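Datasets / Robotics / Teleoperation

# Sovstead Table Clearing, two-arm demos

Sovstead is a set of 450 demonstrations of two robot arms tidying up after a meal, every one of them driven by a person. We had a great time making it and would love to see what you train on it! 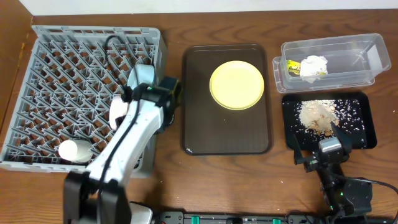 Each episode is one full run at the table, from first motion to both arms back at rest. The longest is 688 steps. Dishes go in the rack, scraps go in the bin, and the operator picks the order, so expect real variety between runs. Crumbs are the hard part (and the most fun to watch).

## What you get

- joint positions and gripper opening for both arms
- operator commands, on the same clock
- video from a fixed camera
- a short text label per episode

## Splits

Train is everything except 40 episodes held out for testing. Please keep those out of your tuning.

## Known issues

Failed grasps are left in when the operator recovered. Some early runs have a small lag on the left arm, marked `lag` in the labels. Video and joint logs can drift by a step near the end of long runs.

## Loading

Use the Elalia reader, version 2 or newer. The older Nultness format still opens but drops the text labels.

Fixes and new tasks are very welcome, just open an issue first.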